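Hand Grippers for Folding Laundry: Tips After Comparing Three Sets of Fingers

I compare hand-held grippers at home, because I want later to put the same fingers on a small arm. Cloth is the hardest test I know. A cup stays a cup when you touch it, but a shirt changes its shape every time. These are my notes from August, and maybe they save you some evenings.

The three sets were the Clostar soft fingers, the Brimetti flat fingers and the Remport fingers with ridged pads. Each set did the same 30 folds with the same clothes.

Choosing the pads

Flat pads are good for towels. On thin cotton they slide, and you squeeze harder and harder and still the corner escapes. Ridged pads hold thin cloth much better. Mount them so the ridges of both sides meet evenly. If one pad sits a little higher, the fabric turns when you lift it.

Soft fingers were my favorite for wool. For trousers with a thick seam they bend away, and I lost 11 folds from 30 only with this problem. With the ridged pads I lost four.

Wipe the pads with a damp cloth before you start. Lint collects fast, and after a dark sweater the grip was clearly weaker.

Preparing the bed

Work on a bed or a thick quilt, not on a bare table. The fingertips can press a little into the soft surface and go under the edge of the cloth. On a table they only scratch and push.

Choose a cover with a different color than the clothes. My camera lost the edge of a white shirt on a white sheet again and again. Dark clothes on a light or bright cover gave the best result. A cover with prints is fine for a person, but try it with your camera first.

Picking up and folding

Open the fingers wide before you come down. Approach the corner from the side, low, and close slowly. Take two fingers' width of fabric. With less it slips out, with more you get a thick lump in the fold.

Lift only as high as necessary, and pull toward the opposite corner in one movement. Open the fingers fully before you go away, or the pad takes the top layer with it.

For small pieces I put the Yimyam controller on its slow setting, and one fold took 62 seconds at first. After a week it was roughly half of this.

Check the screws of the linkage every evening. Mine became loose after 165 closings, and I noticed it only when the two fingers did not meet in the middle anymore.

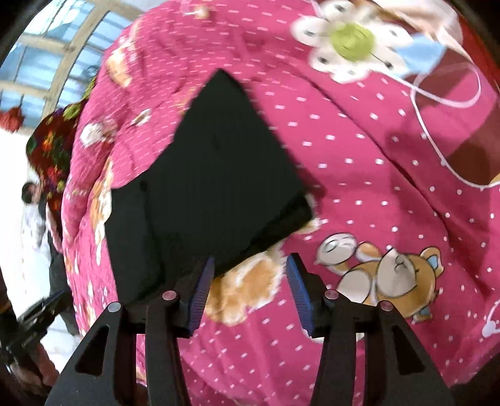
Ridged pads open wide over a dark folded cloth, on the polka-dot quilt.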